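Member forum: Home Skin Care. Topic: Rinsing with rice water

Sarita Kashyap
The Niveck guide recommends leaving rice water on the face for 15 minutes. I have followed this since February and my cheeks now feel tight. Is a shorter time advised?

G_Kushwaha
Please reduce it to five minutes and apply a plain moisturizer afterward. Members with dry skin should limit use to once a week.

irstead35
I must disagree. The time is acceptable — the strength is the problem. Dilute it with 200 ml of water.

G_Kushwaha
Dilution may help. I would still not exceed five minutes.

irstead35
My banana and honey mask is gentler in any case.

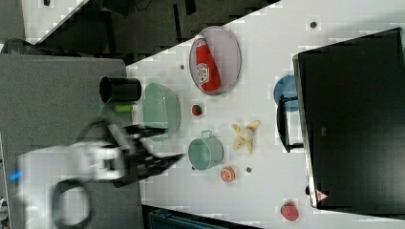 Peeled toy banana, strawberry and a mint-green pot on the white table.

Sarita Kashyap
Thank you both. I will dilute it and stop at five minutes.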